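Visit report: the Leson coil and heat exchanger works at Lellen

I went up to Lellen in December to see how Leson builds and tests the indoor coils we have been fitting for the past few seasons. The visit ran from nine until shortly after two. There were 14 of us, mostly from small firms that install split systems and light commercial units, plus a couple of people from Halliday, who distribute the coils in our area.

The first stop was the fin press. Aluminium strip comes off a reel, is lubricated lightly and goes through a die that punches the tube holes and forms the collars in one stroke. The collar height sets the fin spacing, so a worn die shows up directly as a change in fins per inch. Leson checks this with a plain comb gauge at the start of each reel. I had expected something optical. The operator said the comb is quicker and the optical unit they tried kept reading oil film as metal.

Hairpins are bent from copper tube on the next line and laced into the fin stack by hand. After that a mandrel is driven down each tube to expand it against the collars. This is the step that decides how well the coil will transfer heat, and it can't be inspected once done except by cutting a coil up. They cut one from each batch. We were passed a section, and the contact between tube and collar was even all the way round, with no visible gap under a loupe.

Brazing of the return bends is automatic, with nitrogen flowing through the circuit. Each coil is then charged with dry air and lowered into a lit water tank for 32 seconds. Anything that bubbles goes back to a bench for repair and is allowed one second attempt. Coils that fail twice are scrapped. A helium line is being installed next door but was not running. 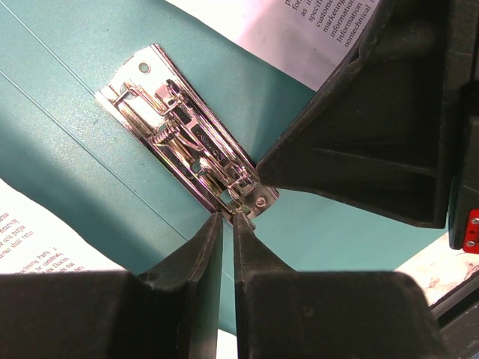 The part most useful to installers was the airflow room. It holds a calibrated nozzle chamber, a variable fan and a set of static pressure taps before and after the coil. The demonstration used a standard A-frame coil, first clean and dry, then with the same coil wetted. Pressure drop across the wet coil was clearly higher at the same flow. Several of us size ducts from the dry figure because it is the one printed largest on the data sheet. The wet figure is there, in the second table, and should be used for cooling.

They then blanked off part of the face with card to imitate a dirty coil. Suction pressure fell as the air volume fell, and a reading taken at that point on its own would have had many people reaching for the refrigerant cylinder. The engineer removed the card without touching the charge and the pressure came back within ten minutes. None of this is new, but it was good to see it done on a rig where the flow is known.

Zoto, the control board Leson now ships with its matching air handlers, got a short session before lunch. It holds a constant fan speed or a constant torque depending on a link on the board. In constant torque mode the air volume still drops as the filter loads – less steeply than with a fixed-speed motor, but it drops. I asked whether the board logs static pressure. It does not. It logs motor current at intervals of 10 seconds, and from that you can work out a trend if you have the fan table to hand.

Questions at the end were mainly on drain pans. The plastic pan has been deepened at the outlet end, and the old pan is still supplied as a spare for older cabinets. The two are not interchangeable, although the screw holes line up. Check the moulded part number before leaving the yard.

Parking is at the rear gate. Safety boots are required and are not lent out, and ear plugs are handed out at the press shop door. The next visit is open to Halliday account holders first, with any spare places going to other firms.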